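Eleven visits in and I still can't find the toilets

January 6, 2026

So I finally got to Stullum again over the holidays, my 11th match at the new ground, and I've been promising a proper post about the place since it opened. I kept putting it off, mostly out of loyalty to the old one. I grew up on a cold concrete step at Villanueva Road with a pillar in front of me and I was fully prepared to hate anything that replaced it.

I don't hate it. There, I've said it. My brother will be unbearable.

Getting there

If you're coming by train you want Ilura station and then the path along the canal. The signs send you round by the ring road, which adds ages and takes you past nothing but car showrooms. The canal path is flat and mostly lit, and there's a chip van by the second bridge that does a very decent curry sauce. Go before the match though, as the queue afterwards is ridiculous.

Driving? I wouldn't. There are 961 parking spaces and they're gone well before kick-off, and the streets nearby are permit only now. The shuttle bus from the retail park is fine on the way in and hopeless on the way out. I've stood in that queue in sideways rain, watching people who'd walked get smaller and smaller in the distance.

Inside

The first thing you notice is the roof, because it comes down so low over the back rows that the noise has nowhere to go. At Villanueva Road all our singing drifted off over the allotments. At Stullum it sort of lands back on your head. The north stand holds 3555 and when it's full and we've just won a corner it's properly loud, louder than a ground this size has any right to be.

Seats are a bit mean on legroom. I'm not tall and my knees were still touching the row in front, so anyone over six foot will want an aisle. Rows near the front get wet if the wind's from the west (bring something to sit on) and from the very back you lose sight of high balls under the roof edge, which is maddening when the goalkeeper likes to launch it as much as ours does. The middle of the stand is lovely. I've tried both ends and the corner, and I'd happily sit in row M for the rest of my life.

No pillars either! I kept leaning to one side out of habit for the first half of the season. The man next to me must have thought I was trying to read his phone.

Then there are the toilets. I'm sure they're very nice. I followed the arrows down one set of stairs, along the concourse, past the same pie kiosk twice and came out next to the club shop, where I bought a scarf I didn't need. I found them in the end by following somebody's grandad.

Food

Better than it was, dearer than it was. The pies come from Plultum now and the chicken one is good, with actual chicken in it and pastry that holds together until at least half-time. The steak one is mostly gravy and needs two hands and a bit of courage. Tea is still tea. They don't take cash anywhere, which caught out half our row at the first match, and the card machines went down for most of the second half when we played the cup tie, so eat early.

What I miss

The old turnstiles, mainly, and the clunk they made. You scan a phone now and a little light goes green and in you go. It's quicker, I can't argue with it, but I used to get a flutter in my stomach from that clunk and the light doesn't do it.

I miss the club shop being a hatch in a wall as well. And the walk down from my nan's, past the bakery, with everybody coming out of their front doors at the same time in the same colours. The new ground is out on its own and you don't get that slow build-up of people any more. You get it a bit on the canal path, from the second bridge onwards, and I think it'll grow. Grounds need a few years. Villanueva Road must have been somebody's horrible new stadium once.
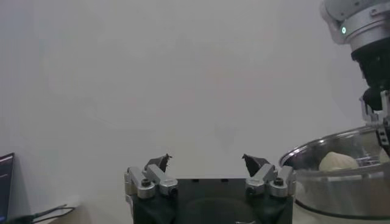 If you're going for the first time

Get the train to Ilura and ignore the signs.

Pick the middle of the north stand if you can, anything from row J to row P.

Charge your phone, your ticket's on it.

Take gloves. The wind comes straight off the canal and through the gap in the south-east corner, and it's worse than it ever was at the old place.

Chicken pie.

Leave 5 minutes after the whistle and the bridge will have cleared a bit. Leave on the whistle and you'll be shuffling along behind everyone else anyway.

I'm back there in February for two home games close together, and I've persuaded my sister to come to the second one. She hasn't been to a match since she was nine and she's already asked me whether there's somewhere warm to sit. If anyone's tried the lounge seats on the east side, let me know in the comments what they're like and whether you get a cushion.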